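Home | Notebook | Bench log | People | Contact

Gripper 4, linkage service and pads
January, started after lunch, finished a bit before 6 p.m.

I meant to write this up in stages like I keep promising Shahla, and of course I did the whole job first and am now sitting here with a cup of tea trying to remember the order. So forgive the wandering. If you only want the settings, they're near the bottom.

Gripper 4 came back to the bench with a complaint from Uriel that the left finger was "lazy" on thin fabric. He'd been doing folds with it and kept getting the cloth on the right pad first, with the left one arriving late. He put a strip of tape on the handle with an L and an unhappy face on it, which I've left on. The counter said 2,179 closes since the last service, so it wasn't overdue exactly, but Manouchehr K. likes to see them sooner than that when they've been on fleece and other fuzzy things, and I've come around to his way of thinking.

First thing I did was wiggle everything. Right finger, nice and tight. Left finger had a good bit of rock in it at the lower pivot, enough that I could feel a little click with my thumb. I took out the screw, and the bushing behind it was packed with lint, a sort of gray felt washer that had made itself in there. I pulled it out with the fine tweezers (they live in the Drana tin now, please put them back!) and wiped the bore with a dry swab. No oil. I know it's tempting, and I know I was the one who used to do it, but the lint sticks to it and then we're right back here in a month.

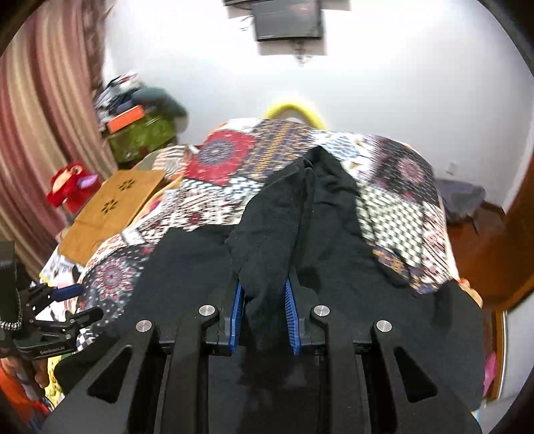

While I was in there I did the other three pivots as well, and I'm glad I did, even though only the upper left had anything worth mentioning. The screws all went back with the blue threadlocker, a tiny dab, and I snugged them until the play was gone and then backed off just enough for the finger to fall open under its own weight. That's still the best test I know. Ardalan has a proper way with the torque driver and I'm sure his is better, but he had it over at the Bahrami bench all afternoon and I didn't want to wait.

Pads next. I washed both in warm water with dish soap and let them stand on a paper towel for 20 minutes. The ribs on the left one have gone a bit shiny near the tip. Not torn, and it springs back fine, so I put it on again, but I'd call it the next thing to go. There is a bag of spares in the Baltia drawer, under the cables. Somebody has written "good ones" on it and somebody else has added a question mark, so have a look before you trust them.

After that I re-zeroed the opening in Ultidix. It took me two tries, having forgotten to let the fingers rest fully open before pressing set. Closed it on a folded T-shirt, then a sock, then my own sleeve, and both pads came in together each time as far as I could tell by eye.

Settings as left:
Opening zero: reset today
Pivot screws: all 4 out, cleaned, threadlocked
Pads: same pair, washed, left tip worn
Close counter: reset to 0, old reading above

Still to do: the handle cable has a stiff spot near the plug that I don't love. It didn't drop out when I bent it, so I've let it be for now. Manouchehr Mousavi said he would re-sleeve it when he does the others. Uriel, would you try it on something slippery and tell me whether the left side still feels late? I left threadlocker to cure overnight, so please not before morning.

3 comments | 2 shares

Back to top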